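A table near the brick wall

I have promised to my cousin Lamai Siriwan that I will write something about the place where I spend my days now, and I did not keep this promise since April. So today I write it, with a cup of tea next to me and the telephone in another room.

The building is called Clirum. I like old buildings very much, but before this one I only visited them as a guest. To be in one every day is a different thing. You learn the stairs, and which door needs a push with the shoulder. In my first week I was always walking to the wrong side and finding the storage of Mr. Boris Shehu, who keeps there his chairs for weddings. He has 336 of them. He was very polite about my visits.

The ceiling

If you ask me what I like the most, I will say the ceiling. In my country we hide everything that is above the head, with flat boards, and we call it clean. In Clirum you can see how the roof is made. The metal has waves, like the roof of my grandfather's workshop, only painted white, and the white beams go across it. There are also pipes, white too. At first I thought it looked not finished. Now when I go to an office with a flat ceiling I feel a little bit closed in.

The lamps are of different kinds. There are bright flat panels for working, and then dark lamps with the shape of a dome, which hang on cords. I have a weakness for the dark ones. Leonie Fairweather, whose desk was near mine in the summer, told me they would be better in a restaurant. Maybe she is right, I would eat my soup there gladly.

The table

The table is white and plain, with a round hole for cables in the corner. It stands beside the brick wall, and behind its far end is a black railing, and from there you look to the lower level. I asked for this table because of the bricks. They are brown and some are dark red, and after a long morning it is restful to look at them.

What I did not think about is that a white table shows everything. A pencil line, a crumb, the circle from a cup. I clean it with a wet cloth before I go home, and I try to keep on it only the thing that is needed at the moment. The other things go to a cardboard box next to the table. It is not a beautiful solution. I wanted to buy a small cabinet from Casarano, but it costs 800 and the box cost nothing. 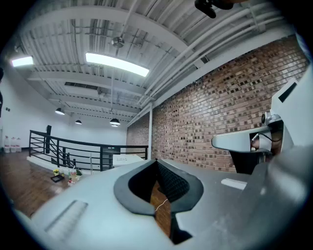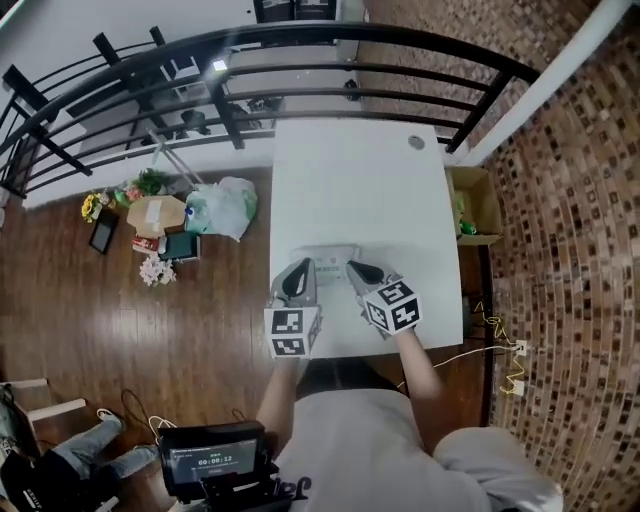
What I would still like to change

First, a cushion for the chair. Four hours is my limit without one, and then my back begins to complain.

Second, I would like a plant. Hala Chraibi has offered me one of hers, a big one with leaves like hands, but I am afraid to carry it up the stairs. Maybe I will ask Mr. Shehu, who has strong arms and owes me a favor for the matter of the 80 tablecloths (this is a long story and I will tell it another time).

Lamai, I hope this is enough for you. Please write me back what happened with your kitchen.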